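List home | Threads | Previous | Next | Archive

Re: Second-check rule for early medical abortion, Bollport clinic

On March 22, 2026 the Bollport clinic desk wrote:
> We still ask every patient under ten weeks to come back for a
> scan. Koltum dropped this in August. Do they have figures, and
> what replaced the scan?

Figures first. Koltum has followed 581 patients under the new rule. Of these, 23 were asked to come in after the phone call, and the rest were closed on the call and a home test. The older set, under the scan rule, has 2255 records, but 420 of them have no outcome entered, so I would not compare the two directly.

What replaced the scan is a low-sensitivity urine test, given out with the tablets, and a set list of questions by phone. The wording is the Pesano version with two changes – the question on bleeding now comes first, and the one on continuing symptoms of pregnancy is asked twice.

Points for Bollport before you switch:

1. Check which test you stock. A standard high-sensitivity test can stay positive for weeks and is no use at this stage.

2. Agree who makes the call and where the answers are entered. Thaweesak uses a paper form and types it up later – I would avoid that.
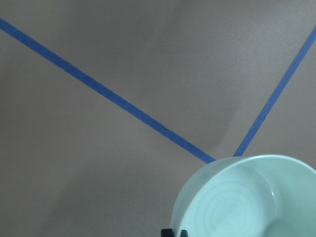

3. Keep the scan for anyone who asks for it, and for any patient whose pregnancy was not seen in the womb at the first visit.

The question list is in the shared folder, second version.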